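Let One Person Write the Bad News

30 Mar 2018

In February, Nurlow told its staff that it was closing the Pleduston office. The memo ran to 891 words. The word "closing" came up in the fifth paragraph. By then a good many people had stopped reading, and some of them found out what had happened from a local reporter who called to ask how they felt about it.

I spent a long time in corporate communications and have written memos like that one. I don't think the people who write them are dishonest. Most of them start with a clear draft. Then the draft goes to legal, human resources, finance and the head of the business unit, and each of them adds a sentence and softens another. The version that goes out has no author.
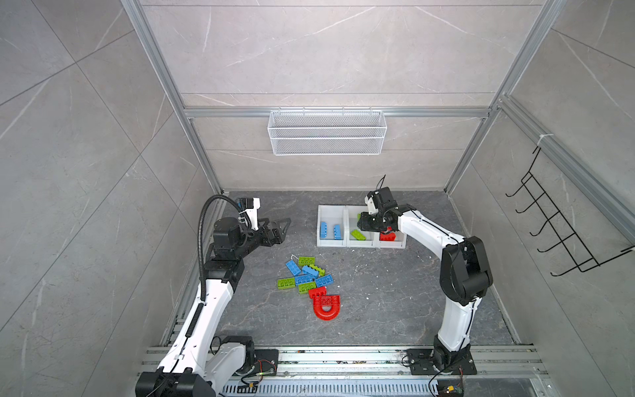 Companies should give an announcement of this kind to a single writer and let that writer say no. The usual objection is that several departments have a stake in the wording, and they do. They should all be asked for facts before the draft is written, and legal should check it afterward. What they shouldn't do is write it together. A job can be planned so that each department has its own part of it. Two departments editing one paragraph have no such plan. One puts in "regret," the other takes it out, and the staff get "we recognize the impact of this transition."

Merle Hinds ran employee communications at Gauthier when it cut 354 jobs. She wrote the notice herself. It was 70 words long. It gave the number, the sites, the date people would be told individually and a phone line to call. The chief executive signed it without changes, though I'm told he wanted a paragraph on strategy and was talked out of it. People were angry, as you would expect. But they were angry about the job cuts, and they knew what was going to happen to them next.
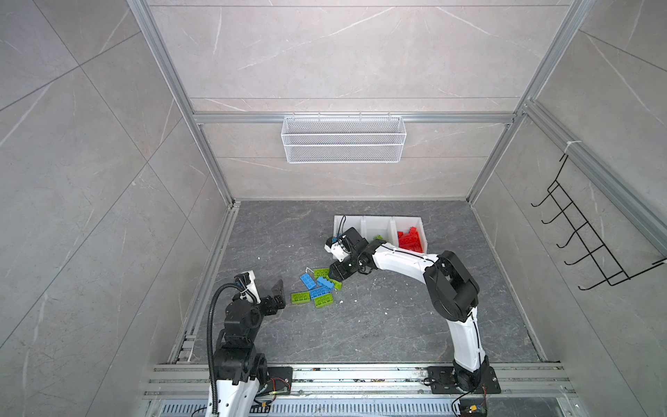 Short notices have a cost. Archana Negi, who advises boards on this sort of thing and disagrees with me about most of it, argues that a bare notice reads as cold, and that in a company of 3,000 people there will always be someone who needs the reasons spelled out. She has a point about the reasons. I would put them in a second document, sent the same hour, for anyone who wants to read it. Bodumlow did this when it sold its packaging division and I thought it worked well enough, although the second document was too long.

I would also drop the quote. Almost every one of these memos contains a line from an executive who is "deeply grateful" or "excited for the next chapter." The executive didn't say it. The employees know that. If he has something to say, he can say it in person at the site that is closing, and take questions.

Nurlow has since sent a follow-up memo to clarify the first one. It's longer.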